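Category: Broadcast software | Playout and automation | Encyclopedia entries

Playout automation

Playout automation is the software that takes a finished TV or radio schedule and makes it go to air on time, item by item, without someone pressing play for every clip. I've been writing entries for this encyclopedia for a while and I keep coming back to this one, mostly because it's the part of a station I worked in myself (evening shifts, two channels, far too much instant coffee). So expect a bit more opinion than you'd get elsewhere!

What it does

The schedule people plan the day. When they're happy, they export a playlist, and the automation system picks it up. From then on it watches the clock, loads each program, ad and promo onto a server port, switches the output at the right frame and writes down what went out. That last bit is called the as-run log, and the ad sales office cares about it more than anything else in the building, since it's what they invoice from.

A playlist line usually holds a start time, a duration, a media ID, an in point and a list of secondary events. Secondary events are the small stuff that happens on top of the main item: the channel logo coming on, a "next up" banner, subtitles, the trigger that tells a regional transmitter to drop in its own ads. When I started I thought the programs were the hard part, but give me a program over a badly timed banner any day.

Fixed and follow-on starts

Every item is either fixed or follow-on. A fixed item starts at its clock time whatever else is going on, so if the movie before it is long, the movie gets chopped. A follow-on item just waits its turn. Most channels fix the news and maybe the top of prime time and let the rest float. I once worked with a schedule that had 90 fixed starts in a single day, and I still think about it when I can't sleep.

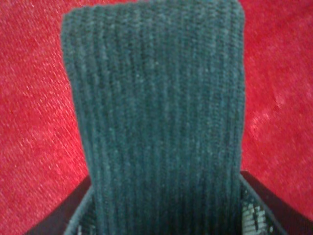
Green ribbed knit against a red textured fabric.

Some history

Early automation ran tape machines over serial cables. You loaded cassettes into a robotic library, the controller told a deck to pre-roll, and about then everyone in the room stopped talking. Video servers took most of that away, and later the graphics box, the switcher and the server all got folded into one machine, which people call channel in a box. These days a lot of it runs in data centers, and the operator may be in another city from the channel altogether.

The systems I know best are small ones. Skudanel was the first I used, a plain gray list on a plain gray screen, and I loved it (you could drive the whole thing from the keyboard). Irkico came later and does the cloud version, with browser panels you can drag around. Bruditz is really a media asset manager, but it has a playout module bolted on, and plenty of smaller stations never bother buying anything else.

Redundancy

Any serious setup runs a main and a backup chain side by side, both playing the same list, with a changeover switch after them. The backup should be edited whenever the main is. If it isn't, you switch over in a panic and land in yesterday's lineup, and I have done exactly that. Dela Peña, a regional operator with 12 channels, keeps a third chain that only plays a looping filler reel, and I rather like the idea.

Live events

Live is where the operator earns their pay. The list goes into hold, the studio feed stays up, and somebody has to decide what to drop when the match runs over. Lovely Gatchalian, who trained me, always kept 5 short fillers at the bottom of the list, sorted by length, so she could close a gap without doing any math. I copied her and I've never stopped.

See also: As-run log; Master control; Traffic system; Secondary event

Last edited Sunday, May 1, 2022 | Contact the editors | Back to top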